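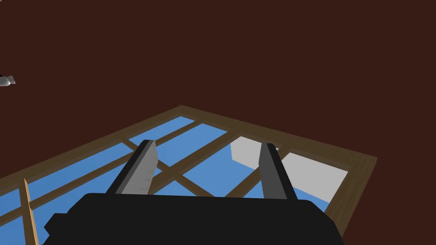 Home | Syllabus | Handouts | Lab sign-up | Contact

Handout 4: Driving the simulated arms

Okay, so last time Yoon-hee Wang walked you through the Tokley controls, and now you get to use them for real (well, simulated real). You'll be steering both arms through the headset while Irisell saves everything you do. Each saved run is a demo, and the policy only ever learns from demos, so drive the way you'd want it to drive!

Start with the room view. Get both grippers up where you can see them before you go near the table, and take a second to look at what's on it.

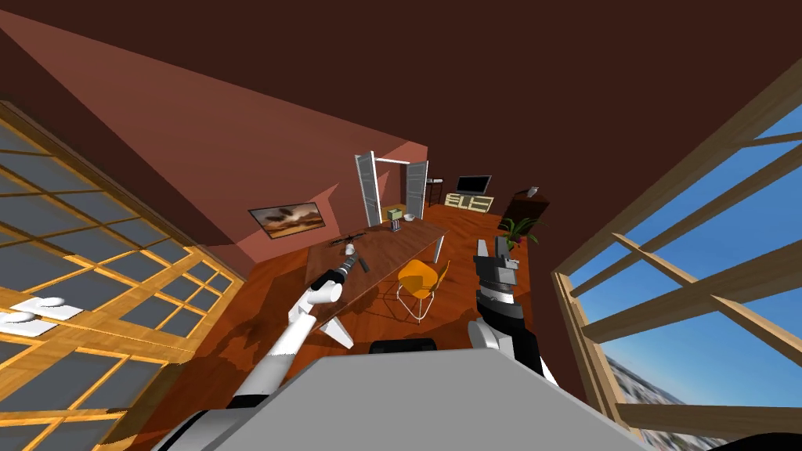
Move one arm at a time at first. I know it's tempting to swing both in at once, but my own first demos were a mess of elbows and I had to throw out 59 of them. Slow is fine. Pauses are mostly fine too, as long as they're under 20 seconds, which is where Irisell splits the file on you.

Then switch to the wrist view for the last stretch. Mugs are good practice: look for the handle, line up the fingers with the gap open, and only then come down. If you're off, back out and try again, and keep that in the demo. Ah-rin Jeon and I argue about this every October, but I like having recoveries in the data.
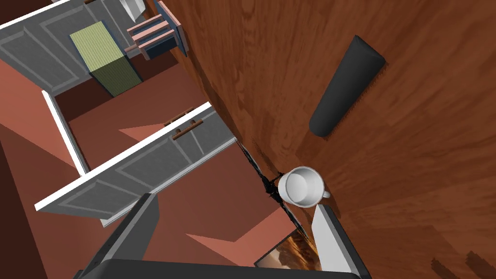
What to turn in

- Your demo folder, named with your login
- A half page on where you lost control and what you did next
- Any run you deleted, and why

The class set stands at 2,620 demos. Questions go to me or Leopold Danzer before 5 p.m.

Last updated: October
Contact: Ermelinda Garcia, Lyimo Lab | Back to top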